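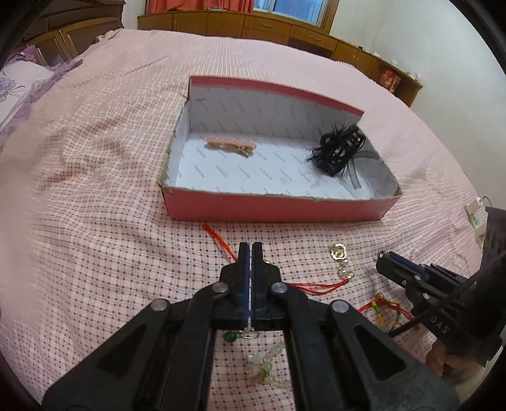

Wirkdale, 14 de marzo de 2019

Imprimir | Enviar por correo electrónico

Llegué a la feria del orden de Wirkdale con la misma fe con la que entro en las tiendas de colchones, o sea, poca. La organiza Plusden, que vende cajas, cajitas y cajas para guardar las cajitas, y la entrada costaba 6 euros con derecho a un café que sabía a cartón, supongo que por coherencia.

El pabellón tenía 48 puestos. Casi todos enseñaban lo mismo: cajones impecables, con separadores a medida y tres objetos beis que no han conocido a una familia. Halvorsen había montado un vestidor entero en el que se podía entrar de dos en dos, previa cola. Dentro olía a madera recién cortada y sonaba un arpa. Pregunté el precio por educación y me dieron un folleto por la misma razón.

Lo de Truswood era más terrenal. Un organizador para joyas en 172 compartimentos, forrados de algo suave, con una ranura para cada anillo y un gancho para cada cadena. Me quedé un buen rato delante calculando cuántas cosas mías harían falta para llenarlo y me salió que tendría que heredar de varias personas a la vez. La demostradora abría y cerraba las bandejas con una suavidad de quirófano. A la tercera bandeja se atascó y seguimos todos mirando a otro lado.

La parte buena estaba al fondo, pasados los lavabos, donde Plusden había dispuesto los talleres prácticos. El mío era el de accesorios pequeños, y se hacía sobre una cama. Tiene su lógica: en la cama es donde una vuelca las cosas cuando decide ordenarlas, y también donde las aparta a medianoche para poder dormir. La colcha era rosa pálido, de cuadrícula fina roja y azul con puntitos rojos, y hacía unas arrugas que en el puesto de Halvorsen habrían sido motivo de despido.

El material de trabajo era una caja de zapatos. Roja por fuera, blanca por dentro, con letras grises ya muy tenues y el cartón deshilachado en el borde de delante. Me cayó bien enseguida. En mi casa hay una igual de digna con las facturas de la luz.

Dentro había una pinza color melocotón con el cierre dorado y otra negra, de las de garra, con plumas. La de las plumas es un caso perdido para cualquier sistema. No cabe en una ranura, no se apila y, si se le pone algo encima, se despeina. Truswood, con toda su ingeniería, no tenía nada previsto para las plumas (lo pregunté después y me ofrecieron otro folleto).

Sobre la colcha quedaba lo más menudo: un hilo rojo, un colgante dorado calado con forma de flor y su trocito de cadena, y una pulsera de cordón rojo con cuentas verdes y amarillas y un cascabel. Se abrió un debate sobre si la pulsera iba con el colgante por ser las dos cosas de ponerse o con el hilo por ser las dos rojas. Duró más de lo que me gustaría reconocer y yo participé con vehemencia, a favor del color. Perdimos.

El criterio de la casa es guardar por uso y dejar a la vista lo que se lleva cada semana. Con el cascabel hay además una norma no escrita, que consiste en meterlo debajo de algo. También aprendí que un hilo suelto se enrolla en un cartoncito antes de guardarlo, cosa que mi abuela sabía sin pagar entrada.

A la salida compré 2 bolsitas de tela en el puesto de Plusden, la compra más barata posible sin parecer que me escapaba. Las llevo en el bolso desde entonces, una dentro de la otra.

Los talleres se repiten en agosto, en el mismo pabellón. Conviene apuntarse pronto al de accesorios, que tiene pocas plazas, y llevar el café de casa.

Imprimir | Enviar por correo electrónico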